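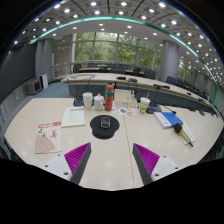 The second pair of fingers is on and I'm happier with them than I was with the first. The old ones were printed solid in the same white as the mounts, and they slid on anything with a shiny side. The new ones have ridged magenta pads on the inner faces. I'd like to say the color was a choice, but it was the only flexible filament left on the shelf at the shop when I went in November.

Quick recap for anyone who missed the earlier posts. I'm building a gripper you hold in your hand, with a wide-angle camera looking out over the fingers. You pick things up with it, the camera records, and later the recordings are used to teach an arm to do the same job. The arm is Libor's and lives at the shared workshop. He calls the whole project Follodance and I've given up trying to change it.

Most of this round went into the mounting blocks. My first version had the screw holes too close to the edge and two of them split when I tightened down. I moved the holes in by 3 mm and printed again at a slower speed. I also added more holes than I need, so I can shift a finger forward or back without printing a new block. Manon thinks this is lazy. She's right, but it saves me an evening every time I change my mind.

The pads took longer. Flexible filament strings badly on my printer, and I went through most of a spool before I got clean ridges. What finally helped was drying it overnight and turning retraction nearly off. If you have the same trouble, start there before you buy a new nozzle like I did. 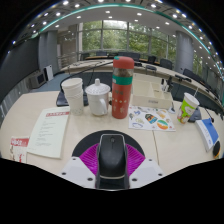 Wide angle has a cost. You get the table, the whole room and the ceiling lights, and straight edges come out bent. I've left it that way for now. Tanner has a calibration script that flattens the picture, but it throws away the corners, and I'd like to keep as much of the view as I can until we know what the arm needs.

My list of things to try it on is plain stuff: paper cups, a mug with a lid, a thermos, a computer mouse. Ayanda wants pens added. I think pens will be hard with pads this wide, and I may have to print a narrower tip for them.

The target is 50 recordings of each item before we train anything. Libor wanted 700. We settled on 50 and agreed to argue again afterward.

Still to do: a better strap for the wrist, a shorter cable, and threaded inserts in the blocks so I can stop screwing straight into plastic. I'll post the files once the inserts are in.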